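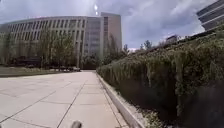
建物へ続くコンクリートの歩道

印刷する | メールで送る
読了時間:3分

2022年2月10日

1/ 物流ソフトのPelusが不正アクセスを受けた件、今朝までに出た情報をまとめておきます。一次情報は同社の告知2本と、調査を請け負ったEgilssonの中間報告です。

2/ Pelusは倉庫の入出庫を管理するクラウドサービスで、導入企業は400社。そのうち38社の管理画面に、正規の保守用アカウントでログインした形跡がありました。

3/ 入口は保守委託先のWondentです。同社の担当者が使っていたVPNのアカウントに多要素認証が設定されておらず、パスワードも別のサービスと同じものだったと報告書にあります。

4/ 侵入の時期は昨年6月。検知されたのは今年に入ってからなので、半年以上見つからなかったことになります。

5/ 見つけたのはPelusでもWondentでもなく、利用企業のAnutiaでした。深夜帯に出荷先リストのエクスポートが続いているのを社内の監視で拾い、Pelusに問い合わせています。

6/ Pelusは最初の問い合わせに「定期保守によるもの」と回答していました。2回目の問い合わせでログを出し直し、そこで保守予定と時刻が合わないことが分かった、という流れです。

7/ 持ち出しが確認されたのは出荷先の会社名、住所、電話番号。カード情報はもともと保存していないとのこと。パスワードはハッシュ化された状態で保存されていましたが、閲覧されたかどうかは「確認できていない」という書き方です。

8/ この「確認できていない」は「閲覧されていない」とは意味が違います。昨日のニュースの見出しで混同しているものがあったので注意してください。

9/ 確認できない理由はログの保存期間です。管理画面の操作ログは60日で消える設定でした。昨年の分はバックアップから一部だけ復元できたそうです。

10/ 攻撃者については、報告書では特定の国や集団の名前は挙がっていません。使われた中継サーバーのうち20台が過去の別件と重なる、とだけ書かれています。レンタルサーバーの使い回しはよくあるので、これだけで同一犯とは言えません。

11/ SNSで国名を断定している投稿が回っていますが、出典をたどると元は匿名の掲示板でした。引用は控えたほうがいいと思います。

12/ Pelusを使っている会社の方へ。告知に書かれている対応は次の通りです。
・管理者パスワードの変更
・APIキーの再発行
・保守用アカウントの一時停止(設定画面の「外部アクセス」から)

13/ 補足すると、APIキーは再発行しただけでは古いほうが失効しません。一覧画面で古いキーを手動で削除する必要があります。告知の本文ではなく、末尾の注記に書いてあります。

14/ 出荷先の企業に偽の配送確認メールが届いたという報告も2件見ました。今回の件との関係は不明です。添付ファイルは開かずに、取引先へ電話で確認してください。

15/ 委託先のアカウント管理は契約書に書いてあっても、実際の設定まで見ている会社は少ないです。自分も前職で棚卸しをしたとき、契約が終わった業者のVPNアカウントが残っていました。

16/ Egilssonの最終報告は来月の予定です。出たらこのスレッドに追記します。

17/ 訂正。3番で「担当者が使っていたVPNのアカウント」と書きましたが、報告書の表現は「担当部署の共有アカウント」でした。個人のものではありません。

印刷する | メールで送る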